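Greifdaten ohne Roboter: Zwischenstand aus dem Projekt Ruawai

Im Projekt Ruawai wird untersucht, in welchem Umfang sich Greifstrategien für Haushaltsroboter aus Aufnahmen erlernen lassen, die vollständig mit handgeführten Greifern entstanden sind. Der vorliegende Beitrag fasst den Stand nach Abschluss der zweiten Erhebungsphase zusammen. Er ersetzt keinen Bericht, sondern gibt die Einschätzung des Verfassers wieder.

Der Datensatz umfasst derzeit 2.364 Demonstrationen aus 19 Wohnungen in Doldale und Temudstead. Aufgezeichnet wurde ausschließlich in genutzten Räumen, deren Einrichtung für die Erhebung nicht verändert wurde. In der ersten Phase hatten wir in der Laborküche in Wekstead gearbeitet und dort Strategien erhalten, die bei vertauschten Gegenständen zuverlässig blieben, in fremden Räumen jedoch deutlich nachließen. Hintergrund und Beleuchtung wurden offenbar stärker mitgelernt, als es die Auswertung im Labor erkennen ließ.

Die Erhebung folgt einem einfachen Protokoll. Die aufzeichnende Person führt den Greifer an den Gegenstand heran, schließt die Finger, hebt an, trägt den Gegenstand zu einem vorher benannten Ziel und setzt ihn ab. Die Kamera sitzt fest am Greifer, sodass die Aufnahmen der späteren Perspektive am Roboterarm entsprechen. Hohe, schmale Gegenstände wie Flaschen bilden eine eigene Gruppe, für die das Protokoll einen seitlichen Griff mit aufrechter Haltung vorsieht.

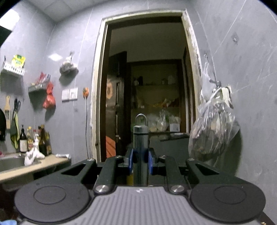

Weshalb wird nicht unmittelbar mit einem ferngesteuerten Roboterarm aufgezeichnet?

Ein Roboterarm müsste in jeder Wohnung aufgebaut, gesichert und neu kalibriert werden. Der handgeführte Greifer ist nach kurzer Vorbereitung einsatzbereit und erlaubt zudem Bewegungen in natürlicher Geschwindigkeit. Nachteilig ist, dass Menschen gelegentlich Haltungen einnehmen, die der Arm nicht erreichen kann. Solche Abschnitte werden vor dem Training anhand des kinematischen Modells aussortiert.

Für die Auswertung wurden 4 Strategien mit gleicher Netzarchitektur trainiert. Sie unterscheiden sich allein darin, aus wie vielen Wohnungen die Trainingsdaten stammen; die Zahl der Demonstrationen blieb konstant. Jede Strategie absolvierte 125 Versuche in Räumen, die im Training nicht vorkamen. Die Erfolgsquote stieg mit der Zahl der Wohnungen durchgehend an. Zusätzliche Wiederholungen in bereits bekannten Räumen brachten in einem Vorversuch dagegen kaum eine Verbesserung.

Einschränkend ist festzuhalten, dass reflektierende Oberflächen weiterhin Schwierigkeiten bereiten. Bei metallischen Gegenständen schließt die gelernte Strategie die Finger mitunter zu früh. Ob dies auf die Bildverarbeitung oder auf die Schätzung der Fingeröffnung zurückgeht, ist noch nicht geklärt. Ein Vergleich mit mattierten Prüfkörpern gleicher Abmessung wird in Wekstead vorbereitet.

Die Protokollvorlage und die Skripte zur kinematischen Filterung sollen nach interner Prüfung veröffentlicht werden. Über die Freigabe der Bilddaten wird gesondert entschieden, da hierfür die Einwilligung aller beteiligten Haushalte vorliegen muss.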